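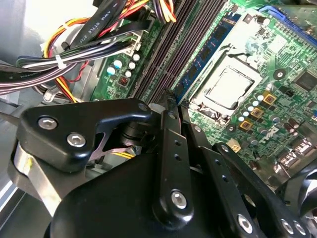
Where does the memory go on a desktop motherboard?
In the long slots next to the CPU socket. They are called DIMM slots, and each one takes a single module.

Hardware Basics, Unit 5: Memory
Handout by Marlene Brandes

Our board has a blue module in one of its black slots. The CPU sits in the socket beside it, inside a metal retention frame. Leave the lever on that frame alone in this unit.

Before you start
Shut down, switch off the power supply and unplug the cord. Hold the power button for 10 seconds. Touch bare metal on the case.

Removing a module
Open the latch, then lift the module straight up by its edges. Do not rock it.

Installing a module
Line up the notch with the key in the slot – it fits only one way. Press down evenly until the latch closes.

For next time
Read pages 2 to 5 of the Hollmann workbook. Lab questions go to Gudrun Teuber.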